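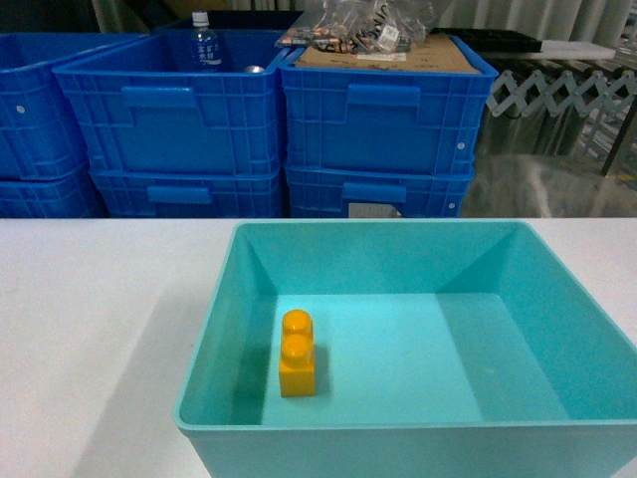 2/26/19. Toy pickup, second week on it, and I still don't think we have a chore here. We have a motion that looks like part of a chore. The job as Jokwood wrote it up is "returns loose toys to storage," which any parent reads as: the floor is a mess, then it isn't. What we're working on is one yellow-orange block, 1x2, standing up inside an open turquoise bin over toward the left wall, and the question of whether the arm can take hold of it. The bin has sloped walls and the block throws its shadow toward the nearest one, and between the slope and the shadow we lose more time than I would have guessed.

Log so far. 772 attempts since we started keeping the sheet properly. 192 of those are marked A, for assist, meaning a person reached in or nudged the bin or hit stop. Just under one in four. Wellington's position is that three in four is good for February. Mine is that if I hired somebody to tidy a playroom and had to walk over every fourth block, I'd do it myself and keep the money.

Also note that the A column is generous. Duarte and I went through it before lunch and we've been marking differently. He marks A only if he touches something. I mark A if I said anything out loud that made another person change a setting. So some of his clean runs would be assists on my sheet. We agreed on his rule going forward, against my better judgment, so the numbers before today and after today shouldn't be put on the same chart. Writing it here so that whoever makes the chart has been told.

What goes wrong, in the order it annoys me:

Wall approach. When the block is out in the open part of the floor, fine, mostly. When it's close to a wall, the fingers need room on the wall side and the wall leans into that room on the way down. Zetitz plans as if the bin were a straight-sided box. Tipene put the real slope into the model last week and it got better on the long sides and worse in the corners. He thinks the corner radius is off. Could be. I measured it twice with a contour gauge and got two different answers, the plastic gives when you lean on it.

Shiny studs. The top of the block picks up highlights and the depth reading goes patchy right where we want it most. Manaia tried turning off one of the overhead lights and the patchiness moved to the side of the block. She then tried a bit of matte spray on a spare and it went away completely. I don't want to use the sprayed one. A family is not going to spray their blocks, and once we start doing that we're testing our own paint job. Manaia agrees but wants the sprayed runs kept as a comparison. OK, separate sheet, labeled as such.

Shadow. Twice this morning the detector drew its box around the block plus the shadow and the grip came in centered on nothing. Easy to laugh at, but I've been asking for a shadow case in the test set for a while now and this is why.

Orientation. The grip picker prefers the long sides. Fine when the block is lying across us. When the long axis points away, the wrist has to come around, and the Segura wrist takes its sweet time and sometimes goes the long way. Brodie has the limit settings and says he'll look.

Timing. I ran a set of 10 with a stopwatch, block placed by hand in different spots, counting from the start signal to release in the drop tray. Fastest was quick enough that I'd call it useful. The slowest one hunted, backed off, hunted again and then got it, and I could have made coffee. Median would be the fair number to report but I'd like the slow ones reported too. People remember those.

For comparison I did the same thing by hand with my eyes shut. I'm not going to write down the times. It was not close.

Brodie forwarded the Indstead clip again, the one with the playroom. I watched it properly this time with the sound off. Every toy is the same size. They're all a good hand's width apart on a plain rug. There's a cut before each pickup. None of that means it's faked, and the arm in it moves very nicely, smoother than ours. But I went looking for a single case where two things touch each other and didn't find one. In my house everything touches something else and half of it is sticky.

Wellington and I had the usual argument over this. His side, and I'll try to put it fairly: you have to start with one block, everybody starts with one block, and a system that does one block reliably is most of the way to a system that does forty. I agree with the first part. I don't agree with the last part at all. One block standing by itself in a clean bin has no neighbors. Put in forty and the problem becomes which one to go for, what moves when you take it, and how you know you're done. We don't have anything for "done" yet. The thing stops when it's told to. Asked Wellington what it does with an empty bin and he said it would report no target. Tipene tried it. It reported a target, went down to the corner of the floor and closed on air, very carefully. Wellington was a good sport about it.

I should put down what works too, or Duarte will say I only write when I'm in a mood. Release is good now. The new finger pads hold without slipping and let go without flinging, and it's been days since I had to look for a block under anything. Recovery after a missed grip is better than it was; it used to freeze and wait for somebody, now it backs up and has another look. And it doesn't get bored. I had it repeating while I did the purchase orders and it went on missing and catching at the same rate the whole time, no worse at the end than at the start. For a shop floor job, same part, same fixture, all day, I could see that being worth something. If Jokwood asked me today I'd tell them to go after kitting and leave the playroom alone. They haven't asked me.

On the shop floor idea, since it'll come up: kitting still needs somebody to fill the bins, swap the bins, pick up what got dropped, and deal with the wrong part that got in with the right ones. That's the chore. Picking is the bit a person does without looking while thinking about the rest of it. I'd want to see hours for all of it, before and after, before I believed any savings number from anybody, us included.

To do:
Tipene – corner radius, measure with the bin sitting empty and nobody leaning on it. Also fix the straight-wall assumption properly, in the planner, so we can take the patch out.
Brodie – wrist limits. Find out why it goes the long way around.
Manaia – shadow cases into the test set, block near each wall, lights as they normally are.
Duarte – redo the sheet header with the A rule spelled out.
Me – write up a two-block test, touching, same color. Then same color on top of each other. No sprayed blocks.

Wellington wants a number for the Jokwood call. I said give them the 772 and the 192 together or don't give them either. He's thinking about it.

Later: ran a few more with the block right up against the left wall before shutting down. First one clean. Second one it took hold of the block and pushed the whole bin sideways on the table before it lifted. Duarte's rule says that's not an assist, so it goes down as a success. I put a question mark next to it.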